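Chapter 4
Beads, Bangles, and Pendants: Looking Closely at Small Things

Tip a jewelry box out onto a bed and you have a museum collection in front of you! It may be a small one, and half of it may be tangled, but every question a curator asks about a royal necklace can be asked about a string of beads bought at a street market. What is it made of? How was the hole drilled? Who wore it, and what did it rub against?

We begin the second part of this book with beads because people have been making them for such a very long time, and because almost every reader can lay hands on some. You will need a few strands for the exercises (borrow from a relative if your own drawer is bare), along with a ruler, a soft cloth, and an open box to sort into.

The first half of the chapter deals with single beads. You will learn to tell a drilled hole from a molded one, and to see how light changes a color. This second point catches nearly everyone. Hold a strand up and the same beads can look dull and brown at one end and almost golden at the other, simply from the way the light comes through them. Write down where your lamp is before you write down a color.

The second half turns to how things are strung, tied, and closed. Cord wears out long before stone or glass does, so most old strands have been restrung at least once, and the cord may be much younger than the beads. Our main case study is the Myklebust inventory, a household list drawn up in 1765 that names 13 strings of beads and says nothing at all about the thread. We will read it beside the notes of Chun-yin Mak, who spent a winter cataloging the Nistow collection, 2480 pieces in all, and measured the cord on every one. Her notes are a joy. She records knots the way a birdwatcher records songs, and about 600 of her entries include a tiny pencil sketch.

Before you read on, try the warm-up. Take out five pieces of jewelry and sort them twice, first by material and then by where on the body they are worn. A bangle and a beaded bracelet will land together in one sorting and probably far apart in the other. Which system would help you find a lost piece faster? Keep your answer, as we come back to it in Section 4.3 when we look at the Skustley card system.

Words to know in this chapter: strand, bangle, pendant, cord, translucent, restringing

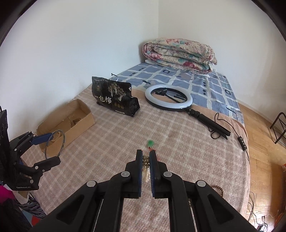

Figure 4.1 A strand of round beads, a green pendant on a thin red cord, and a ring-shaped bangle, with an open cardboard box behind.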